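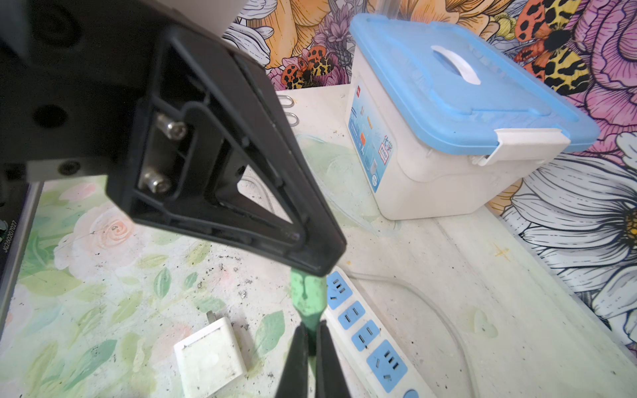 Cable management on shared work tables was selected as the subject of the Ruster project after a walk-through of the study room on the second floor of the Kostiuk building. The room has no floor outlets, so all power reaches the tables by extension cord from the wall. The table used for the trials has a floral top in pink, green and cream, and the power strip lies directly on it, a white unit with light blue socket faces. A small white object resembling a charger or adapter rests on the same surface. Specks and smudges of dirt are present across the print, and cleaning was therefore added to the procedure as a separate step.

1. Purpose

The purpose was to compare two positions for a power strip on a table shared by several users: flat on the top, and fixed under the rear edge. The comparison covered access to the sockets, free work area, and time needed to wipe the table at the end of a session.

2. Method

Each position was used for 7 days. The same strip was used in both. In the flat position it was left where the last user had put it. In the fixed position it was held by 3 screw clips of the Curico type, with the sockets facing the user. Chargers not in use were to be placed in a tray at the end of the table.

At the end of each day the table was cleared, the strip was switched off at the wall, and the top was wiped with a damp cloth and then a dry one. Wiping was timed from first contact of the cloth until the top was dry to the touch. The strip itself was wiped with the dry cloth only.

3. Results

Wiping took 4 minutes on a typical day in the flat position and 2 minutes in the fixed position. Most of the difference came from lifting the strip and cleaning along the line where it had been lying. Dirt was harder to see on the printed top than on the plain gray tables nearby, and small marks were missed on the first pass in both positions.

Access was better in the flat position. Large adapters could be turned or moved over without bending down. In the fixed position users reached under the edge by feel, and one clip worked loose - it was replaced with a longer screw and held for the rest of the trial.

The tray was used on most days. Loose adapters were still found on the table on some evenings.

4. Limits

Only one table was tested, and the users knew that a trial was under way. The Nastotora tables in the next room have a metal rail under the rear edge, and the clips used in this project do not fit it.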